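20 July 2018

Second day of writing down the rules. I had thought we had rules already. What we have is a sheet taped inside the cabinet door that says DO NOT LEAN ON TABLE, in three handwritings, and a folder called Standards that holds one lunch menu.

Melnychuk wants a written procedure before they'll pay for the next batch of runs, and fair enough. They sent their own as a model. It has 11 sections and defines the word "table." I laughed at that until I tried to write ours without defining the word "table" and got into trouble by the second paragraph, where I had it meaning the furniture, the top of the furniture, and a list of numbers.

So far I have this. Clear the surface before each run. Wipe it, too, and I mean the whole surface, including the part you think the arm never goes to. Hands out before the motors are enabled, and say "enabling" out loud even if you're alone in the room. (I feel silly doing it. I did it today to an audience of one coat.) Look at both fingers before the first run of the morning and again after lunch. Anything cracked comes off and goes in the bin, and it does not go in the drawer of fingers that might be fine.

The drawer of fingers that might be fine took most of my afternoon.

Then the speed limit. Grododmont uses 200 millimeters a second whenever a person can reach the arm, and I've copied that because I can't think of a better number and neither could anyone at lunch. The argument was over what counts as reach. One side said arm's length. The other side pointed out that people also have brooms. We settled on tape on the floor, and I am to buy the tape.

The logging rule is the one I expect to be hated for. Every run gets written down, including the dull ones and the ones you stopped because your phone rang. Our log for the Treva job stands at 2830 runs and has nearly no failures in it, which would be wonderful news if I hadn't been in the building. People write up what they're proud of. I went back through March and found an entry of mine that reads, in full, "good."

I've also put in a line about cups. Same cups for the whole batch, no swapping in a mug from the kitchen when one goes missing. Rirau did that to us once and the results took a week to untangle. 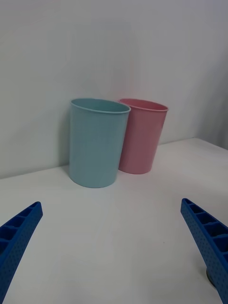

Still to write: who is allowed to change the procedure, and how. My draft says any change needs 2 signatures, and then I changed it four times tonight without asking a soul. I'll fix that in the morning. Also buy tape.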